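About the Ponlow Shop
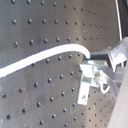 Ponlow is a shared workshop for people who build small robots and automated fixtures at their own expense. Every arm build in the shop starts from a metal breadboard, because a known hole grid removes one source of error before any code is written. Members bolt the base down, record the hole position in the shop log, and measure everything else from there. The surface picks up scratches and smudges with use and is not refinished. Threads are what matter, and those are checked each January. Gripper hardware is built up from brackets, flat plates and standard fasteners, so a part can be swapped without remaking the whole assembly. Cables are the usual weak point. A thick white one lying loose across the grid, with a tight hook at its end, is acceptable during a bench fit but has to be clamped before the arm runs above 30 percent speed.

History

The workshop was started by Mayuree Sombatkul, a controls technician, in a rented unit behind the Holmgren building. Marijke Timmermans joined the next year and wrote the motion software, Dostard, that most members still use. Dostard runs on a desktop computer and handles homing, soft limits and logging. It does not do path planning.

Facilities

The shop has 3 build benches, a drill press, a small manual mill and an electronics bench with a 24 volt supply. The mill requires a checkout. Printed parts are allowed in brackets but not in anything that carries the weight of the arm.

Membership

Members keep their own designs. Drawings left in the shared folder may be copied by other members. Storage is one shelf per project, labeled with the builder's name and the project name. The current long-term build is Gratex, a benchtop arm for sorting small hardware, now on its second gripper.

Visits are by appointment. Use the contact form and state what you plan to build.

Unit 102
Page updated Mar 23, 2019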